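4.2 Loading habits of first-time trailer owners

The households in our sample bought their first trailer without earlier experience of towing. Kohlhase has argued that such owners think mainly of the floor plan when they choose, and of weight only after the purchase. Our interviews support this view in part. The owners at the Filska campground knew the empty weight of their trailer well, but few of them could say what they had added to it. Of the 50 trailers we weighed, 30 carried more behind the axle than in front of it.

The additional load was mostly small household things: folding stools, trays, water containers, bedding. Owners in Tranach described these objects as "nothing", and they did not write them in the loading list which we gave them in November. The same was observed for awnings, although an awning is clearly heavier.

Figure 3. White plastic frame with four round corner sockets.

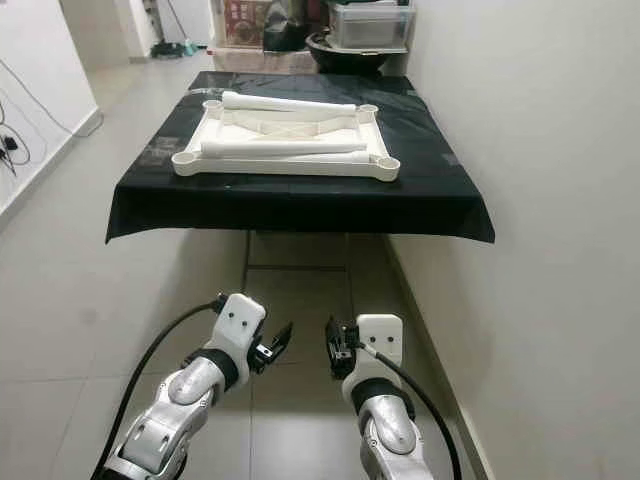
It follows that a loading list with free lines is not sufficient for this group. In the second round we used a printed list with the common objects already named, and the owners had only to mark them. The lists became longer, and the difference between the declared and the measured load was smaller for most of the trailers.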